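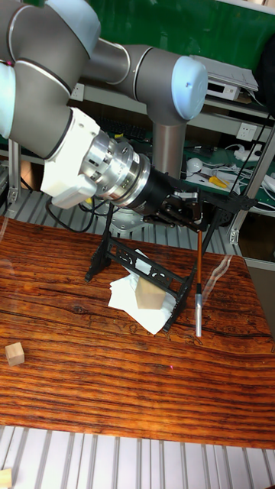

The arm over the wooden table, with one small cube on a tissue under the folding stand and a second cube off to the left.

Plirthorpe: Frequently Asked Questions

We get a lot of mail about Plirthorpe, more than we ever expected for a project about picking up little blocks, and many of the same questions come around again. We've tried to gather the most common ones on this page. If yours isn't among them, please do write to us – we love hearing from people who have tried the method on their own arms.

What is Plirthorpe, in a sentence or two?

Plirthorpe is a way of teaching a robot arm to reach for small objects that sit under, inside or behind something else. It learns from demonstrations, and what makes it a bit different from other methods we've used is that it learns the way in and the way out as two separate skills, then joins them up at the moment of contact.

Why cubes?

Because they're cheap, they're easy to replace, and everybody who visits the lab understands what we're trying to do within a few seconds. A cube also has flat faces, so if the grasp comes in at a bad angle you can see the block twist right away. We did try rounder things early on and spent most of our time chasing them across the floor.

And why the stand?

We wanted an obstacle with openings in it. A solid box is a simple problem for a planner: you go over it or you go around it. A folding stand with angled legs and a scrollwork crossbar is much messier. There are gaps that look big enough for a tool and aren't, and thin metal parts that a depth sensor tends to miss or smear. We tilt it and move it between runs so the policy can't just memorize one path.

What does the tissue do?

It makes the cube sit a little unevenly, and it gives when you press on it. A policy trained only on bare tabletop gets very used to the surface pushing back at the same height every time. Crumpled tissue takes that comfort away. It was one of those small changes that cost us almost nothing and taught us a great deal, mostly about how sloppy our height estimates had been!

How many demonstrations did you collect?

The main set has 388, and they were all done by hand-guiding the arm. We threw out the ones where the stand got knocked over, although looking back we wish we had kept those in a separate folder, and in the next round we will.

How well does it work?

On our test layouts, with the target cube under the stand, the full method succeeded in 68 percent of attempts. The version that learns a single skill for the whole motion managed 18 percent on the same layouts. We ran more than 1,000 attempts in all, counting the smaller studies in the appendix. Most of the failures that remain are on the way out, where the arm has the cube and then catches it on a leg of the stand.

Does the second cube matter?

It does, quite a lot. The cube out in the open is the easy one, and an early version of the policy had a charming habit of going for it no matter what we asked. Having both on the table during training forces the system to pay attention to which target it has been given.

What are Simov and Etau? I see the names all over the code.

Simov is our simulator wrapper, and Etau is the module that decides when to switch from the approach skill to the exit skill. You can run Etau by itself on recorded data, which is a nice gentle way to get to know it. There's also a folder called Nimri, which holds the calibration scripts. Please run those first. A good half of the trouble reports we get clear up after a fresh calibration.

Can I use a different arm or gripper?

Yes, with some patience. The policy outputs motions of the tool tip, so the arm itself matters less than you might fear. You'll need to enter the tip offset for your own setup, and if you have a long thin tool mounted, measure it twice – a few millimeters of error is plenty to clip the stand.

When is the next release?

We're aiming for May. It will include the knocked-over runs, a tidier installer, and better notes on setting up the table. Until then the current version stays up, and we'll keep answering mail as fast as we can manage.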